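List: teleop-methods
Subject: Re: simulated demos for the tray task
Date: 28 June 2024

On Friday morning the Burnthorpe group wrote:

> We now have 300 demonstrations of the tray task, all recorded in
> simulation by remote control. Two operators, gloves and headset,
> no scripting. Our view is that this is enough to train on, and
> that we can skip hand-guided teaching on the real arms until
> November. Any objections before we book the Longo machines?

Yes, a few, and I'd sooner raise them now than after the booking.

My first worry is what the 300 contain. I opened 59 of them last night, picked by date and nothing cleverer, and a good share have long stretches where the operator is plainly hunting for the right view and the arms just hang about. If we train on those as they are, we teach the policy to dither. Somebody will say the filter takes care of it. The filter drops runs that fail. It has no opinion about runs that get there in the end after a lot of dawdling.

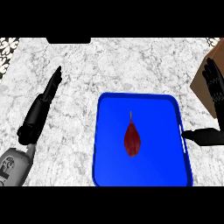 My second worry is touch. The operators feel nothing through those gloves. When a hand meets a box in the simulator the physics sorts it out and the box forgives you. Push a real carton that way and it slides, or dents, or goes over. At Akberg we had a remote-control set that looked lovely on screen, and the first afternoon on hardware the fingers pressed far too hard on everything. We ended up going back and guiding the arms by hand, which was slow and dull, and six decent hand-guided runs told us more about grip force than the whole simulated pile had.

I know the case against. Guiding two arms at once takes two people, they get in each other's way, and you can't do the fingers properly. All true. I still don't see how it follows that you do none of it until November.

> The Bronitz results suggest simulated demos transfer well.

They suggest it for one arm with a simple gripper and a soft object. I've read the write-up twice and can't find a word about two arms, or about hands with separate fingers. Happy to be shown the page.

What I'd ask for before any booking:

- idle time per run, for all 300, split by operator
- one day of hand guiding on the real arms, tray task only
- the contact settings used in the simulator, in full

The last one I asked for in the spring — still waiting.

If the idle times come back fine I'll drop the first point. The second I'm keeping.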